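Stopping a table rocking on an uneven floor

Posted in Home and Garden, Furniture and Fittings

I have a rectangular table in the back room of our house in Erkdale. The floor is old quarry tile and was never laid flat. One leg sits clear of the floor by 3 mm or so at the worst point, and the whole thing knocks every time somebody leans on it. I have tried folded card, which squashes flat in a week, and a slice of cork, which walks out from under the leg when the floor is mopped.

The table was sold under the name Hellström and I bought it second-hand, so there are no instructions. The legs are square metal tube with a plastic cap pushed into the end of each. I can't see a screw thread. I don't want to cut anything if I can help it, and I don't want to glue anything to the tiles.

Is there a proper way to do this?

Plondon

4 replies hidden by moderator, 3 shown

tilehurdle

Turn it round first. Lift it, rotate it end for end, put it down and see if it still rocks. Then try it a foot further along the wall. On an old floor you can often find a spot where all the legs touch. Mark it with pencil on the skirting so you can put it back there after cleaning.

If that doesn't work, you need adjustable feet. Pull out the plastic caps. They come out with pliers and a bit of twisting, or you can warm them with a hairdryer if they are stubborn. Measure the inside of the tube across the flats, and write down the wall thickness as well, as the inserts are sold by both. Then buy threaded inserts to match and screw-in feet to go in them. Tap the inserts in with a rubber mallet, square to the end of the leg. If one goes in crooked, take it out straight away and start again, as it will split if you try to knock it straight.

Do all the legs, even though only one is short. The feet add height, and you want the same amount everywhere before you begin adjusting.

To set it:

Wind every foot fully in.
Stand the table where it is going to live.
Find the leg that is off the floor and wind that foot out until it just touches.
Put a spirit level along the long side, then across the short side.
Adjust in half turns and do up the lock nuts last.

Check it again after a month. Mine needed another half turn on one corner and has been fine since.

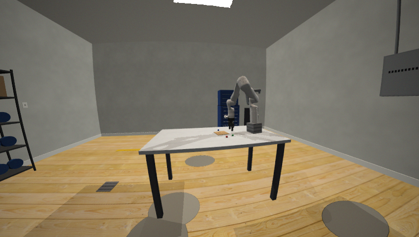
Lallbridge

I agree with the above about adjustable feet, but check that the table itself is true before you spend money. Take it somewhere you know is flat. I used a sheet of kitchen worktop laid on the garage floor and checked with a straight edge. If it rocks there too, the fault is in the frame and not in your tiles.

On mine two of the leg bolts had worked slack. I loosened all of them, stood the table upright on the flat surface, pressed down on the middle and tightened them a little at a time, going corner to corner. That took out most of the wobble and the rest went with the feet.

Other things I would add. Get feet with a hard rubber or felt base, as bare plastic slides on quarry tile. Don't go for the smallest diameter, because the edge of a narrow foot drops into the grout line and you are back where you started. I paid 64p each for mine from the ironmonger's, with the inserts extra.

If you only want a quick fix, use the plastic wedges that fitters put under kitchen units and window frames. They don't squash. Snap off the part that sticks out and hold the wedge to the leg cap with a dab of silicone, so nothing is stuck to the floor.

Also, a table that is level to the bubble can look wrong if the room isn't. Our skirting drops towards the door and with the table dead level there was a gap you could see. I set it slightly out in the end and nothing rolls off.

gannet2

beer mats. had two under ours for years

Plondon

Thanks. Turning it round helped a bit but didn't cure it. Caps are out and the tube is 22 mm inside, so I'll order the inserts and try the straight edge while I wait for them.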